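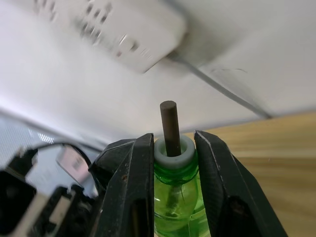 Cleiton Toledo
Test bench, grippers and wrist cameras
Posted Apr 16, 2021

Gripper shootout, part 2 – the bottle and rod station

Quick gallery, more words than pictures this time. Fuller write-up when I get to it, probably end of the month.

Green bottle, white collar in the neck, dark rod standing up through it. Wrist camera view, black fingers either side. Look how small the gap is at the neck. That gap is the whole problem with this station.

What we're comparing
Clanden parallel jaw, chunky fingers, vs the Radetti with the slim ones. Same arm, same wrist camera, same controller (Bang, older firmware, don't ask me to update it mid-test). Bottle goes on the table, rod goes in the collar, then grip, lift, set down, let go. Repeat untill bored.

Numbers so far
3403 cycles on the Clanden. 1963 on the Radetti, which started later and also lost most of an afternoon to a loose connector. So don't read the totals as a score. 158 faults logged between the two of them, and I've only sorted the first page or so.

Early notes, no particular order
Clanden: wide faces, forgiving on a smooth round thing. Fingers pick up scuffs fast, mostly along the top edges. Doesn't seem to bother the grip. Ask me again in a few weeks.
Radetti: nicer in tight spots, fussier about centering. If the bottle is off to one side it pushes before it holds. Slowing the close helped. Slowing it more did not.
Both: keep the jaws level. Small tilt at the wrist, big lean at the top of the rod.

Camera stuff
Mounted low on the wrist so the fingertips are always in view. Good for checking closing distance, bad for seeing anything behind them. Power strip in the background comes out smeared, fingers and rod stay sharp. Fine by me, the near stuff is what I need to read.
See-through green plastic is a pain though. You get the highlights, the curves, and the lower bit of the rod showing through the wall as a darker stripe. Our edge finder likes that stripe far too much. Cropping to the collar and up works better – white ring, dark rod, pale background, easy.
Tried a second camera off to the side for a day. Better view of the lean, but one more cable to snag. Took it off again.

Controller stuff
Force limit on the Bang goes in steps and the steps are too big for thin plastic. One setting slips, next one up dents. Ended up limiting finger travel instead and leaving force alone. Crude but it repeats. Roughly the same settings worked for both grippers, wich I did not expect.

Still to do
Sokusberg soft pads, both sets of fingers. They're here, still in the bag.
Same run with the bottle part full of water.
Sort the rest of the fault log – slips, misses, and the ones marked "other" that are all my fault for not adding a proper category.

Finger drawings and settings file on request, use the contact page. Please say which gripper you have, I got three mails last time that didn't.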